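Three toilets, one wall and a lot of promises

Dalal Mahasneh has been fitting bathrooms for long enough to distrust the word "smart." She agreed to meet me at the Tendadura display room on a Sunday, before it opened, on the condition that I not ask her which color is in this year.

I asked her what she looks at first when a customer brings her into a place like this.

"The wall," she said. "Everybody looks at the toilets. The toilets are fine. They're all white, they all flush, the salesman will tell you the rest. I want to know what you'll be reaching for when you sit down, and whether you can reach it."

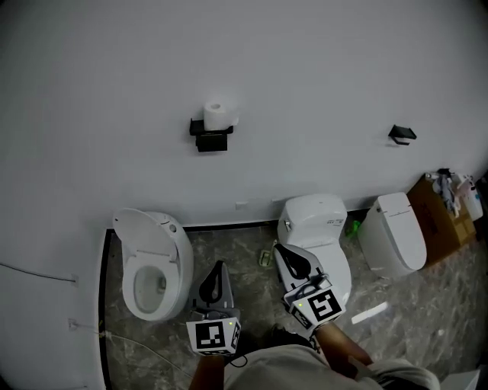
She has little patience for the way showrooms place their paper holders. "They hang them where they look nice from the door. Sit down first, then tell me it looks nice. I've moved so many of these for people after the tile was done, and they pay me twice." Her own rule is to have the customer sit, stretch out an arm without leaning, and mark the spot in pencil.

I put it to her that the black holders with a flat shelf on top, which Nallel and others now sell, are at least practical. She wasn't having it.

"A shelf for what? They say for your phone. So now your phone is over the toilet." She did allow that a spare roll has to go somewhere. "But then you're buying a shelf to hold the thing that the holder was supposed to hold. You see this all the time, the roll stood on top, and it stays there for years." 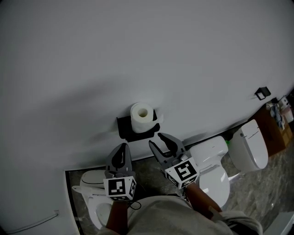

A roll on the shelf of the black holder, with the second fitting farther along the wall.

We moved on to money. Dalal told me one client was quoted 1438 dollars for a seat that warms, washes and closes itself, and almost 500 more to have an outlet put in behind it. "The outlet is the part they leave out of the brochure. I ask them, who do you call when the lid stops closing? Me? I'm not an electrician. The store? Good luck." The client went home and bought a plain model.

And the plain model, is that what she has at home? "It has a lever," she said. "I know what's wrong with it when it breaks, and the part costs less than lunch."

She was kinder about tanks in general - she likes one she can open without a manual - and unkind about marble-look floors, which she says show every hair. When I mentioned that Kanaan had called its gray pattern "forgiving," she laughed for some time. "Forgiving of who? Not the one cleaning it."
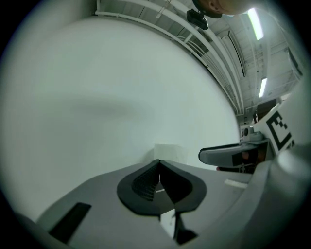

On cabinets and clutter

Vivemwood makes the wooden bathroom cabinets she gets asked about most, and she remains unconvinced. "Wood in a bathroom can be done. I want to see it after a few winters with teenagers in the house." What bothers her more is the top. Any flat surface in a bathroom fills up, she says, and people who ask for more storage usually mean they want somewhere to put things down.

Would she ever recommend the smart toilet to anyone? She thought about that longer than I expected. "My mother, maybe. Her hands are bad. But I'd want to be the one living next door."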